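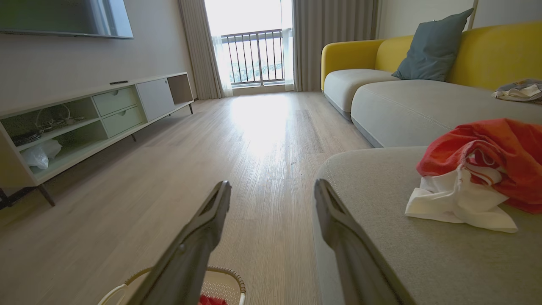

Wrist camera view over the basket, Folton fingers fitted.

Review: Folton two-finger grippers, tried as a pair
by Aishwarya Lobo

I've wanted a matched pair of these since Tien-fu Fung let me play with one in June, and now that I've put them through 121 laundry runs I'm a bit in love. Clothes are a horrible test (soft, floppy, never the same shape twice), so that's what I used!

The fingers are the best part. They're long and slim, and the beveled tips slide under a fold where my old Gandero pair just pushed it along the cushion. Thin cotton came up on the first try far more often than I expected. Thick hems are harder, and I had to slow the close speed way down.
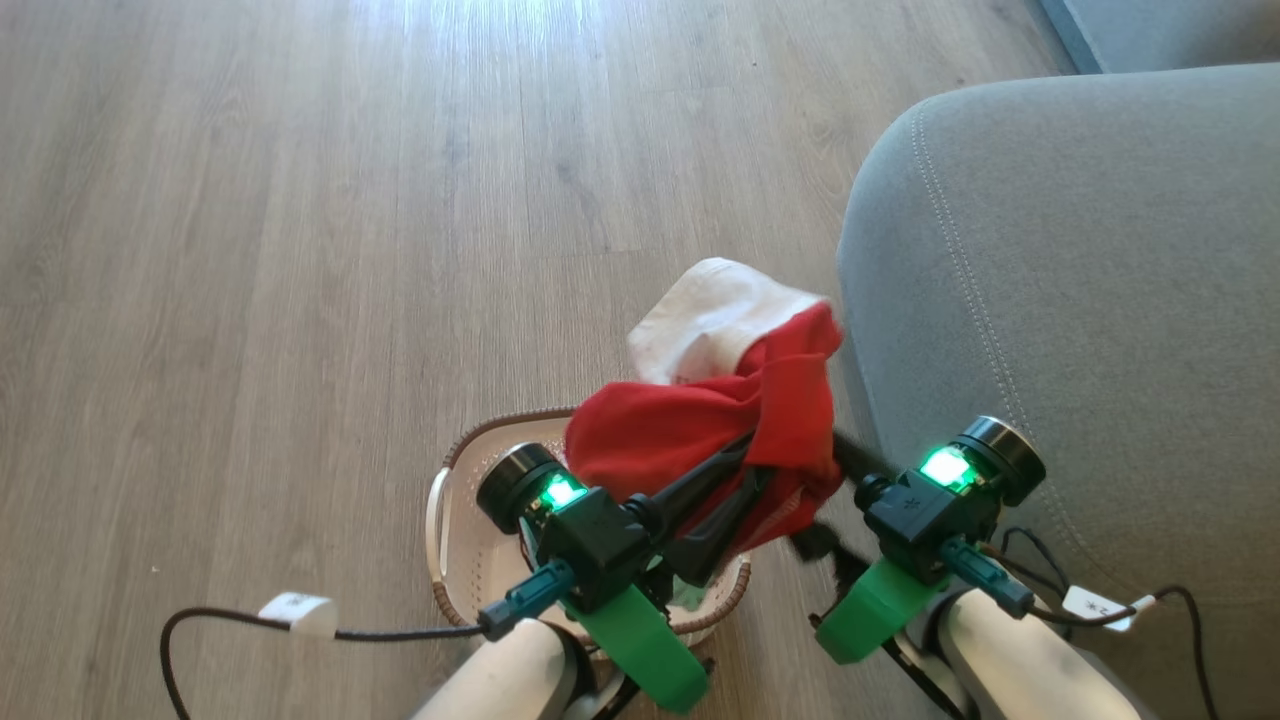 Photo: Xiomara Haddad

Working both hands on one bundle is where they really shine. The grip force goes from 0 to 700 in the software, and with both sides set to 400 I could pass a shirt across without one hand yanking it from the other. The green status lights are easy to read from across the room, too, even with the sun coming in.

Now the gripes. The cables are stiff and want more slack than you'd think, so plan your routing before you bolt anything down. My brackets are 3D-printed from Shewit Mersha's design, and I went through two versions before the wrist could turn freely.

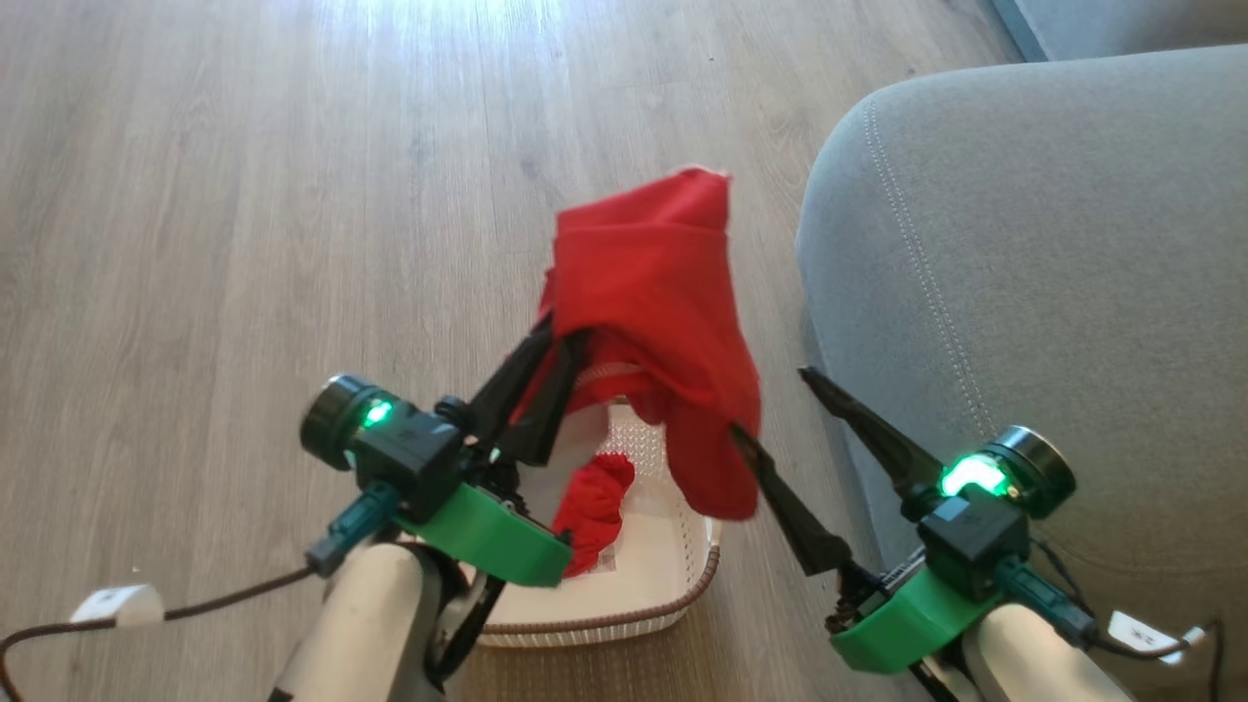
I'd also like a softer pad option. The stock tips are fine on cotton but I did snag a knit once, and Florêncio says he's had the same trouble with socks. Setup took me 46 minutes per hand, most of it calibration, and the second one went no faster than the first.

Still, I'm keeping them on. Towels next!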